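Open Day at Wenbridge: My Photos from the Robot Hall

So I finally made it to the Wenbridge open day! I've been meaning to go for years, and every January I write it on the kitchen calendar and every summer something else lands on top of it. This time I booked the train before I could talk myself out of it, packed a sandwich and my old camera, and was standing at the gate on 29th July a good while before they opened it.

If you haven't been, Wenbridge is the old seed warehouse out past the canal that got split up into workshops and labs. Most of the year you can't get past the front desk. For the open day they prop the big doors, hand you a paper map (mine has mustard on it now) and let you wander. The woman at the desk told me they'd printed 2000 maps and she was already worried about running out. There was a hall for 3D printing, a hall for drones, a courtyard with food, and then the robot hall at the back, where I spent nearly all of my day and took nearly all of my pictures.

I'm not an engineer, by the way. I run a small alterations shop and I like watching things with moving parts. That's my whole qualification! If I get a term wrong, be kind and drop me a note, and I'll fix it.

The stand I kept coming back to was the tidying-up one, run by a little outfit called Gadia. Two arms, one booth, and a job any parent will recognize: clear up the mess. I had picked a spot near the front and I think I stood there through four or five goes in a row, eating my sandwich over my bag so I wouldn't drop crumbs on anything. 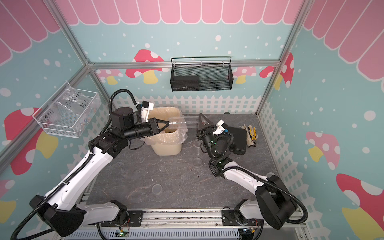
Anyway, I got talking to Chinyere Anozie, who was looking after the stand and had clearly been asked the same questions all morning and was still lovely about it. I asked what I guess everybody asks, why start with cups? She said clear plastic is a real pain. You and I look at a see-through cup and our brain fills in the edges, but a camera mostly gets whatever is behind it, plus some shine. Then on top of that a cup will squash if you squeeze it and roll away if you don't. I have the same trouble with chiffon, so I felt very understood.

She also told me how they teach it, and I loved this part. A person does the job first, over and over, steering the arms through it, and all of that gets saved for the computer to learn from. They had 3925 of those practice runs by the morning of the open day, and she knew the number by heart because there's a tally on the whiteboard back in their workshop. I asked who had done them all. She held up her own two hands and laughed!

What surprised me was how gentle it looks up close. I'd been expecting car-factory stuff, big swings and a lot of noise. These arms are much more careful than that. They go a bit, stop a bit, go again - a lot like my mother threading a needle. There was a boy next to me, maybe six, who whispered "come on, come on" the entire time with his fists balled up. I wasn't whispering but I was thinking it.

After that I did make myself go and see the rest of the hall, mostly to give other people a turn at the front. Andard had a machine that folds cardboard boxes, very fast and very loud, and they were giving the boxes away, so half the people on my train home had one on their lap. Macedo had a sorting table where you could drop in buttons and it would split them by size. You can imagine how long I was at that one. I asked the man how much a setup like that would cost for a shop my size, and he was polite enough not to laugh. I didn't take any good pictures of either, I'm sorry to say, because the light on that side comes straight in through the roof windows and everything came out white.

Lunch number two was a cheese roll from the courtyard (fine, a bit dry), and then I went right back to Gadia. The crowd had thinned out some and I could lean on the rail and really look. I like the booth almost as much as the robots. Whoever picked out those mushrooms and the little picket fence deserves a raise, it's like a puppet theater in there. 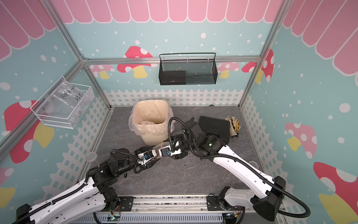
Gripper to gripper in the mushroom booth, with the bin just behind them.

I asked Chinyere why it needs two arms for a job I'd do with one hand while on the phone. She said one arm can manage plenty of it, but two can pass things across, and each one can reach the parts of the table the other finds awkward. She said getting them to share the space nicely took longer than anything else that year. I told her I have two sisters and one bathroom growing up and I know exactly what she means.

There was a talk at the end of the afternoon in the upstairs room, which has 115 seats and had more people than that in it, so I listened from the stairs. I caught maybe half. The bit I wrote down was that the team is only 8 people, and that they all take a turn at the steering.

A few practical things if you're thinking of going next year. The train is easy and the walk from the station is flat. Bring water, the robot hall gets warm by mid-afternoon. The restrooms are by the drone hall and there's always a line. Kids are welcome everywhere except the metal shop. And go to the back of the building first, before it fills up - the front halls will still be there when you come out.

I've got a few more from the courtyard and the drone cage that need straightening up, and I'll add them to this page when I get through the pile of hems on my table.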